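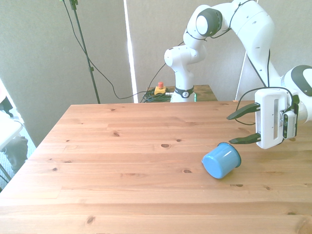

Reading the Ong transit agreement

Print this post | E-mail this post

The text of the transit agreement between Tosska and Ladeck was finally posted last week, and I spent most of Saturday reading it. The main body is short. The annexes are not, and the whole package comes to 583 pages including the customs schedules and two sets of maps, one of which is scanned sideways.

Press coverage so far has treated the agreement as a political gesture, coming after a bad winter in which both governments recalled their ambassadors. I have no special view on the gesture. I am more interested in what the two sides are now obliged to do at the Ong crossing, and on that point the newspapers have been vague and in one case wrong.

What the text covers

The agreement applies to road freight crossing the Ong bridge in either direction. It does not apply to rail, to private cars, or to the footbridge upstream, all of which stay under the older border protocol. Each side issues 2,000 single-trip permits a month to carriers registered on the other side. Permits cannot be carried over. A permit unused at the end of June is void in July, and the issuing office keeps the fee.

Several reports called this an open border for trucks. A monthly cap with no carryover is a quota, and a fairly tight one if the old queue figures are any guide. Carriers will apply early and in bulk, as they did under the previous scheme, and small operators will find the month's allotment gone before they have a load to move.
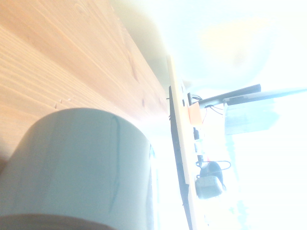

The permit is also tied to a vehicle and a driver together. If the driver falls ill, the permit has to be reissued, and the text gives no time limit for doing so. The earlier protocol gave one working day. I looked for the missing sentence in the annexes and did not find it. It may have been dropped in drafting, or the two sides may have failed to agree on a number and left the matter to the customs offices. The second is more common than people think.

Article 4

Most of the argument in the Ladeck parliament has been over Article 4, which lets either party suspend the agreement "in whole or in part" on grounds of public order. Opponents say this makes the whole thing worthless. I think that overstates it. Nearly every transit agreement I have read has a clause of this kind, and a government that wants to close a bridge will close it with or without a clause.

What matters is the procedure attached. The suspending party must give notice in writing, state its grounds, and attend a meeting of the joint body at Wurnudstead. The notice has to be published. The meeting does not have to produce anything, but it has to take place, and that puts both delegations in a room at a point when they would otherwise be issuing statements at each other through the news agencies.

There is a weak spot. "In part" is not defined. A party could suspend permits for one class of goods, or for one carrier, and claim it had acted within the article. Tosska did something close to this with fruit shipments under the old protocol – the trucks were waved through and the paperwork was held.

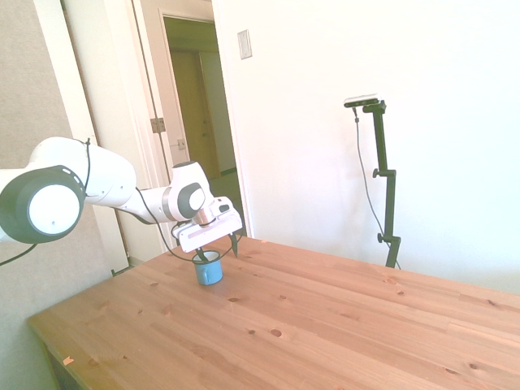

Disputes and the Wurnudstead office

The joint body will sit at Wurnudstead, which belongs to neither side's capital district and has a train connection to both. It has a small permanent secretariat paid for in equal shares. Disputes go first to the secretariat, then to the two foreign ministries, then to an arbitrator chosen from a list in the annex. The list is blank in the published version.

Costs are split evenly unless the arbitrator decides otherwise. Rulings bind the governments but give nothing to the carriers, who would have to claim in the national courts. Anyone hoping to recover the price of a spoiled load should read that paragraph twice. 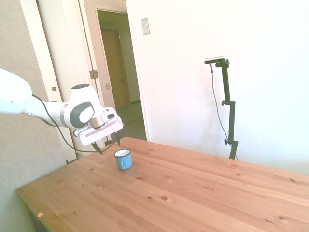 The agreement runs for 18 months from the exchange of ratification notes and renews only if both sides confirm in writing. Silence ends it. Older agreements between the two countries worked the other way, with automatic renewal unless someone objected, and that is how the border protocol survived three changes of government without a vote.

Ladeck has scheduled its ratification debate. Tosska has not set a date. I will post a comparison of the customs schedules when I have finished the second annex – the tariff codes do not match between the two language versions, and I would like to know which one the bridge officers have been given.

Filed under: treaties, borders

7 comments | 12 shares

Get new posts by e-mail. You can unsubscribe at any time.

This site uses cookies. By continuing to browse you accept their use.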